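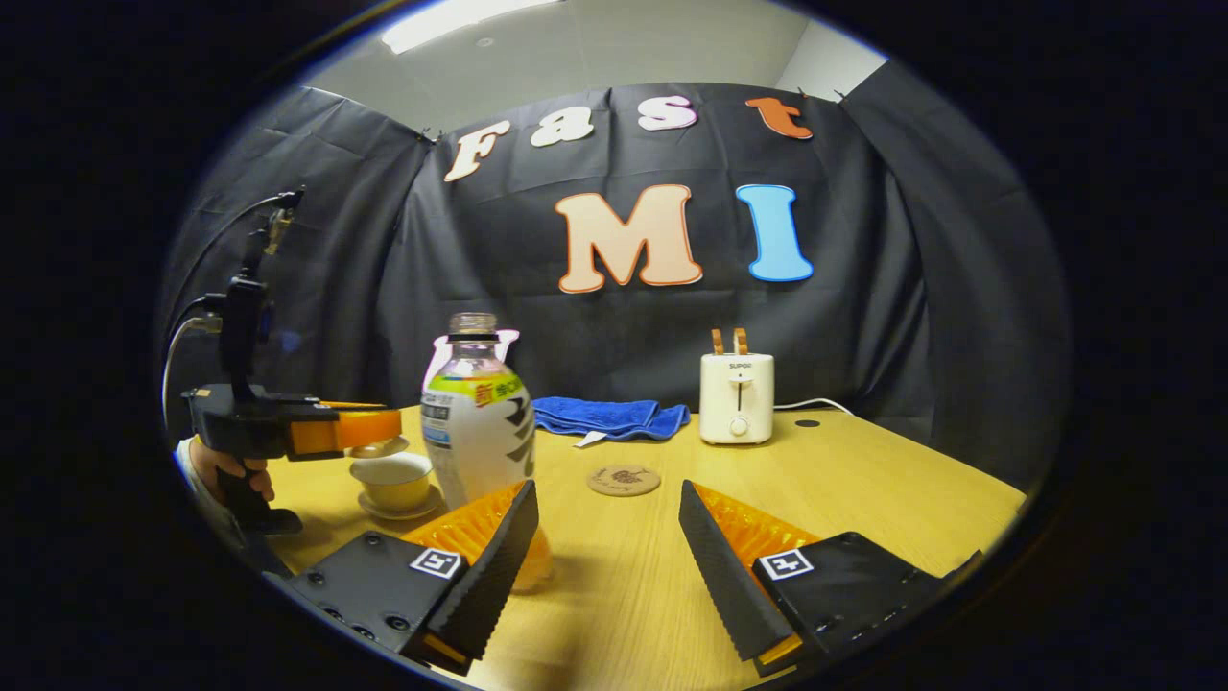
Gutitley Community Orchard, minutes of the April meeting

Opened at 6:30 p.m. in the Wondholm Road hall. Napaporn Phromma in the chair. Minutes of the last meeting approved with one fix: the pears by the south gate are Istemine, and we had them down as plums.

1. Blossom report
Napaporn walked the rows and came back beaming. The early apples are in full flower, and even the old tree by the pump (the one we nearly took out last fall!) has blossom right to the top. All 12 of the new whips have leafed out. Two need taller stakes.

2. Money
Balance is $1452. Seed sale brought in $181, our best yet, and there was applause. The hose bill is still to come.

3. Cider press
Long and very lively talk. The Pintér press would cost $906 secondhand with the grinder. Most people are keen, a few wondered where it would live in winter. Agreed to go and see it working before we vote. Napaporn to call the seller.

4. Grafting day
So many people want in that we're running two sessions, morning and after lunch. Bring your own knife if you have one. Scion wood is in the hall fridge, bottom drawer, wrapped in damp newspaper. Please don't throw it out again.

5. Bees
The Wondholm beekeepers would love to put a hive behind the shed. Agreed, with great excitement, as long as it faces away from the path. Sign needed.

6. Other business
The wheelbarrow has a new tire. Someone left a blue rain jacket at the last work party, now on the hook by the door. The idea of a lantern walk at harvest went down very well and goes on the next agenda.

Closed at 8:10 p.m. Next meeting same place, same time, with pie.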